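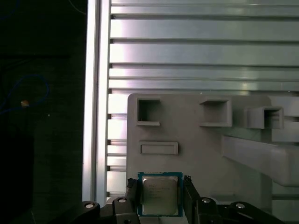 CPU held by its two side edges, in front of the grey fixture.

Notebook, CPU handling cell, November, started 9.40

Good morning's work on the handling rules! Jarmila and I have been trying to get the old two-page list down to something people will read before they touch the cell, and I think we're nearly there. Writing down where we got to before I forget the wording.

Rule 1, grip. Side edges of the substrate only, opposite sides, never across the lid and never with a fingertip round the back where the contacts are. The old list said "hold carefully", which a program can't do and a person will read any way they like. Now it gives the faces to touch and the faces to leave alone. Byung-chul wants the closing force set as a named value in the Trastix recipe so it can't be typed in by hand at the panel. Agreed. We put it at 46 on the controller scale, and any change goes in this book with initials.

Rule 2, speed. Full travel speed is for an empty gripper in clear space. With a part in the fingers the override comes down to 65, and it stays there until the fingers have opened again. I did want a third, slower band for the last bit of the approach (I still do!) but Salvador pointed out that the approach move already carries its own limit in the program, and two limits in two places is how we ended up with the muddle in the Echevarría cell. One place only, then. 100 is only for the empty return.

Rule 3, the board side. Retention frame up and checked before the arm comes in over the board with a processor. The check has to be made at the start of every cycle, also on a repeat with the same board, and it has to be a yes/no that the program waits for. Wires and cables get looked at in the same check. 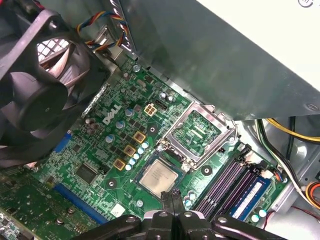 Madalena asked whether the cable check should cover the fan side as well, as the arm doesn't go there in the normal path. I say yes. The normal path isn't the one that worries me, it's the retract after a stop, when somebody jogs out by hand and picks whichever direction looks free. So we've added a line: after any stop with a part held, jog straight up along the tool axis first, then sideways. Lovely simple rule, and Idalina had it working as a single button on the pendant before lunch.

Rule 4, people. Strap on before reaching into the case, cell in hold, key in your own pocket. Nothing new there, but it was on the back of the old sheet and now it's on the front. We spent far too long on whether "hold" and "pause" mean the same thing. They don't on our controller (pause keeps the drives live), so the word "pause" is banned from the sheet altogether.

Numbering: the new sheet goes in as 313, replacing both older ones. Clilludberg want a copy for their own bench, and I'd like them to try it cold, with no explaining from us, and send it back scribbled on.

Still open:
Which way up the lid text should face at pick. Byung-chul says go by the corner mark and ignore the text. I agree but it needs a drawing.
What to do with a dropped processor. Jarmila's draft says bag it, label it, don't refit it. Salvador thinks a look under the magnifier should be allowed first.
Holotov fingertips: wear limit still blank. Idalina is measuring the old pair.

Stopped 12.50. Sheet 313 draft is in the blue folder, pencil comments please, pen gets ignored.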